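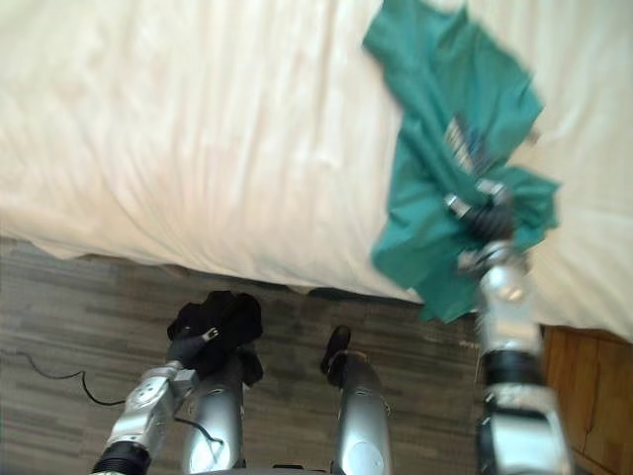 Figure 1. Head view, bed task. The left gripper holds a black cloth low, near the floor; the right gripper holds a teal cloth over the bed. The right arm is blurred by motion.

Unit 3: Perception and control for cloth handling
Notes by Getachew Gidey. Lab sheets by Toàn Cao.
Revised 18 May 2018

3.1 Scope

Unit 2 treated rigid objects, for which a six-parameter pose is a full description. Cloth has no such description. These notes cover the state estimate used in the labs, the grasp sequence, and the timing faults that account for most lost marks in Lab 3. The course software is Darasholm (control and logging) and Zetley (segmentation and labelling). Read the Darasholm interface summary first.

3.2 State estimate

We do not fit a full mesh. For each garment the estimator keeps:

- a segmentation mask in the head view
- the highest point of the mask, in the bed coordinate system
- a flag for each gripper: empty, holding, unknown
- an age, in control cycles, since the mask was last updated

The "unknown" flag matters. A closed gripper with no cloth between the fingers and a closed gripper on a single thin layer give nearly the same finger position. Do not resolve "unknown" from finger position alone. Use the mask as well.

Colour is a weak cue. In Figure 1 the teal cloth separates easily from the cream sheet. The black cloth lies close to black gripper fingers and to the dark gap under the bed, and a threshold on brightness will merge all three. Zetley uses the known arm geometry to remove the robot from the image before segmentation. If your arm calibration is out, the removal will take a strip of cloth with it and the highest point will jump between cycles.

3.3 Motion blur

The mask of a cloth carried by a fast arm is unreliable at its borders. The estimator compares joint speed with a limit set in the configuration file. Above the limit the mask is kept but its age is not reset, and the planner may not choose a new grasp point from it. Students often raise this limit to make the task run faster. The usual result is a grasp planned on a smeared edge.

3.4 Grasp sequence

1. Choose a fold or raised edge from the head view.
2. Move to the pre-grasp pose above it, fingers open.
3. Switch to the wrist view and correct the lateral error.
4. Descend until contact is detected or the depth limit is reached.
5. Close, lift by a small amount, and update the gripper flag.

Step 3 is where the two views must agree. The transform from wrist to head is taken from joint readings and carries the error of every joint between them. Use it to start the search only; the final correction is made in wrist coordinates.

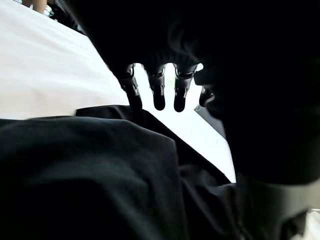 Figure 2. Wrist view. Four fingers point down above dark fabric, with a white surface behind.

Exposure in the wrist view is a compromise. With a bright background the hand goes nearly black, and dark fabric below it keeps only slight grey highlights along the folds. In Figure 2 the leftmost fingertip may be touching the fabric or hovering over it. The image does not settle the matter, and your contact test should not depend on it. Use motor current, with the image as a check on lateral position.

3.5 Logs

The practice set, Funness, has 3,446 grasp attempts, of which 451 are held back for marking. Each record stores both views, joint states and the gripper flags. Head and wrist images carry separate time stamps. Pair them by nearest stamp and discard any pair more than 40 ms apart. Pairing by index will drift after the first dropped image.

3.6 Lab 3

Submit your estimator configuration, a plot of mask age against joint speed, and one page on a failed grasp of your choice. State which flag was wrong and in which cycle. The Trajkovski baseline is in the course folder for comparison and may not be submitted as your own work.

Reading for September: chapter on visual servoing, sections on eye-in-hand calibration.

This site uses cookies to remember your settings and analyse traffic. Accept all | Manage preferences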